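How to clean and re-oil a pale wood tabletop

Last updated: 10/6/25

Quick one. Did the bench table again last night and people keep asking what I do, so writing it down while I remember.

You need: two soft cloths (old t-shirts fine), a soft brush, dish soap, a bucket, fine sanding pad, 283 ml of clear oil. I use the Arnix one. Any clear furniture oil will do, just not the tinted stuff, it turns light wood orange. Found that out on the shelf in the hall.

First, crumbs and specks off. Dry brush, always with the grain, work toward one edge and catch it in your hand or a dustpan. Don't skip this and go straight to the wet cloth. Little bits get dragged about and scratch, or they go to mush in the grain and you're picking at them with a fingernail later. Vacuum with the brush head works too if you keep it light.

Then wash. Warm water, one small squirt of soap. Wring the cloth out until it hardly drips. Wipe the whole top, not just the dirty patch, otherwise you get a tide line. Second cloth, plain water, same again. Dry it right away with a towel. Leave it overnight if you can.

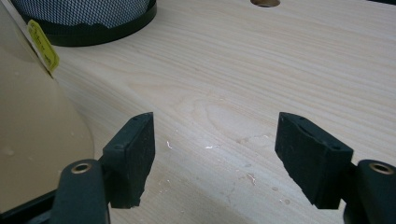

Knots and swirly grain need a bit more care. The wood is harder there than the pale bits next to it, so if you lean on the sanding pad you wear a dip all round the knot and it shows once the oil's on. Light strokes, along the lines, same pressure everywhere. I count 17 strokes per strip, then move over. No idea why 17, it's what Lurdes Moreira told me when she sold me the table and it has worked so far.

Don't go in circles. You won't see the marks until the oil is on and then you will see nothing else.

Brush off the dust. Then brush it agian. Barely damp cloth over the top, let it dry.

Oil:
- shake the bottle
- pour a little on the cloth, not on the table
- rub in along the grain, thin coat
- wait 20 minutes or so, wipe off whatever is still sitting on top
- leave til next day
- second coat if it looks patchy

Thin is the main thing. Thick coats stay sticky for days and everything you put down leaves a ring. If you already did that, wipe hard with a clean dry cloth, put a bit of fresh oil on, wait five minutes, wipe again. Usually sorts it.

Oily rags: spread flat outside to dry, or in a jar of water with the lid on. Never balled up in the trash, they can catch fire by themselves.

Marks that won't come out with soap. Pencil = eraser. Wax = let it go hard, plastic scraper, then soap. Ink, I gave up. Américo Mota swears by lemon juice but it left a light patch on mine so test underneath first.

How often? Mine gets it twice a year, next one is December before everybody comes over. Desk that only holds a lamp, once is plenty.

Will add the bit on table legs when I get round to it.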